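3.2 Containers and their contents at the bedside

Bedrooms were treated separately from kitchens and hallways in the Adidholm survey, as objects in bedrooms are seldom stored where they are used. Each of the 40 dwellings was visited once, in June, and every open container within arm's reach of the bed was entered on the recording sheet with its position, its orientation and whatever could be seen inside it without emptying it. Closed boxes and drawers were left out. The categories follow the Montoya scheme, with one change: baskets and crates were merged into a single class, as pilot coders could not separate them reliably.

The class was further divided by wall type. Solid-walled containers hide their contents from the side and have to be read from the opening, whereas open-lattice containers let some of the contents or the background show through. This matters for coding, because a coder working from a still photograph tends to credit the container with whatever colour is visible between the bars.
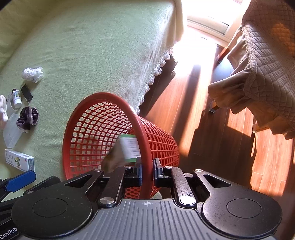 Figure 4. Open-lattice basket tilted onto its side between bed and floor; packaging with a barcode inside the mouth.

Orientation proved the harder variable. The Montoya scheme allows only "upright" and "overturned", and a large share of the bedside cases fitted neither. We therefore added a third value, "tilted", for any container resting or held at an angle with its mouth to one side. The red plastic basket in Figure 4 was coded in this way: its mouth faces the bed, and its narrower end extends over the wooden floor. The green visible through the squares on the bed side is fabric and was not coded as content. The white panel with green bands and a barcode, seen within the mouth, was entered as "packaging, product unknown" – the coders were told not to guess at a product from colour alone.

Containers coded as tilted were then checked a second time by a coder who had not seen the first sheet. Of the 100 bedside entries, 11 changed value at this stage, mostly between "tilted" and "overturned". Disagreements were settled by reference to the rim: where any part of it faced upwards, the entry was kept as "tilted". The revised values were transferred to Grideo for the layout analysis in Section 4. Entries from the Zutent pilot were not recoded and are excluded from all totals given below.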